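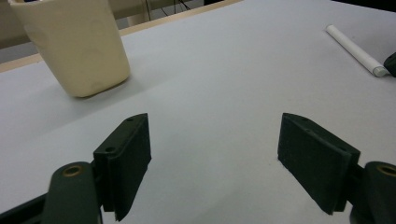

How do I load the voter list before we start knocking on doors? Export it from your county election office as a plain spreadsheet, then bring it into Melton Canvass from the Lists page, following the steps below.

Section 4. Setting up your first walk list

Get yourself a cup of coffee before you begin, and give it an unhurried hour if you can. The first list is always the slow one, and once it is in, the rest of the campaign season goes a good deal more smoothly.

1. Sign in and open Lists, then choose New List. Give it a name your helpers will recognize at a glance, such as "Perier Ward, north side."

2. Choose your spreadsheet and press Upload. A list of 2,845 voters takes roughly 2 minutes on an ordinary home connection.

3. Match the columns. Melton guesses at most of them and usually guesses well, but please look at Street Number and Unit yourself — those two get swapped more often than we'd like.

4. Press Check Addresses. Anything marked in yellow needs a look before you go on.

Note: Apartment buildings often come up yellow even when the address is perfectly good. Open one, read it over, and press Keep if it looks right to you.
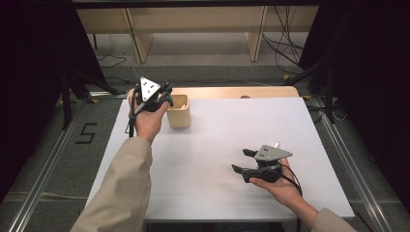
5. Once the yellow ones are settled, press Cut Turf and draw a line on the map around the blocks you want one team to cover. A turf can hold up to 400 doors, though that is far more than anyone should be asked to walk in an evening.

6. Assign each turf to a team captain and press Send. The list shows up on the captain's phone under Today.

Caution: Deleting a turf after it has been sent also deletes any answers already collected in it. If you only want to move a turf to another captain, use Reassign.

If you are working in a place with two towns sharing a ZIP code, as Trunelmont and Mughal do in our practice file, set the Town filter before you cut anything. Otherwise you may find 22 doors from the next town over mixed into your Tuesday list, and they take a while to pick out by hand.

To print paper copies for captains who prefer a clipboard, see Section 5.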